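Keeping Odds and Ends in a Metal Bin

If your house is anything like ours, there is always a pile of things that belong nowhere in particular, and for years mine lived in a cardboard box that sagged a little more every October. Then I moved the whole lot into a big open bin made of grey metal, and oh, what a difference (I really should have done it sooner!).

I like to keep the bottom to one layer, so the hand fork with the lime-green handle can lie flat and I can spot it right away, even with a blue plastic piece beside it and a pink thing with dots farther back.
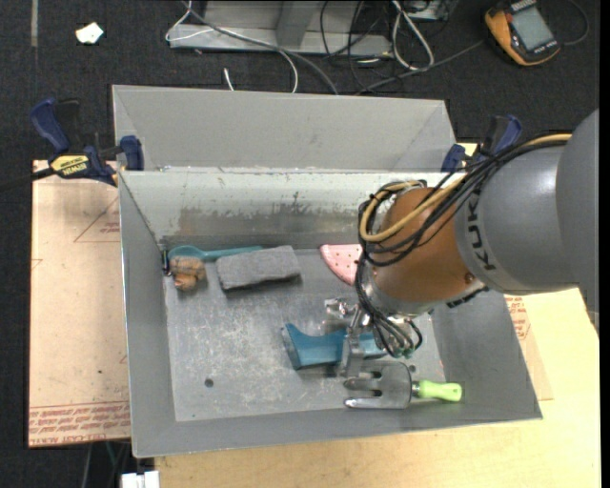

Give each tool a good brush first

Knock the soil off your garden fork, wipe the tines with an old rag and let it dry overnight before it goes in. If the handle has a hole in it, you can always hang it on a nail instead, and I do that with mine all summer long.

Sort it out every 6 weeks

I set the kitchen timer for five minutes and take out whatever I haven't touched. Some of it goes right back in, I admit, but the bin never gets too full to see the bottom, and that makes me happy every time I walk by.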